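**Para divulgação imediata, julho de 2024**

# Womar: dois braços, uma bancada e muita teimosia

Olá a todos! Sou a Nia Lougher e escrevo da oficina partilhada de Prendetgate, onde eu, o Tudur Rowlands e o Berwyn Prydderch andamos há 11 meses a montar o Womar, um par de braços robóticos pensado para a cozinha de casa. Hoje publicamos os planos completos, com 328 peças na lista (sim, parafusos incluídos!), e qualquer pessoa pode descarregá-los e construir o seu.

O primeiro braço ficou pronto depressa. O segundo deu-nos cabo da paciência, sobretudo o punho, que o Berwyn redesenhou quase 16 vezes até deixar de prender o cabo. Enquanto ele limava plástico, eu fui montando a cozinha no simulador, que é onde treinamos os movimentos antes de ligar os motores a sério.
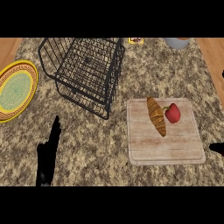
*Bancada de granito no simulador do Womar: croissant e pimento vermelho na tábua, cesto de arame atrás e as pinças dos dois braços a preto.*

A tarefa em que andamos agora é pegar no que está na tábua e pôr no cesto. Parece fácil, mas um croissant não se agarra como um pimento, e os arames pedem uma aproximação muito certinha. Ainda estamos a afinar a força das pinças.

"Eu só queria um robô que arrumasse a cozinha, e acabei a aprender a soldar", diz o Tudur, que tratou de toda a eletrónica.

Em agosto abrimos a oficina a quem quiser montar um Womar connosco. Há 40 lugares e a inscrição faz-se ao balcão, com o Meirion Hughes. Tragam portátil e chaves sextavadas, que as nossas desaparecem sempre!

**Contacto para a imprensa:** Nia Lougher, projeto Womar, oficina de Prendetgate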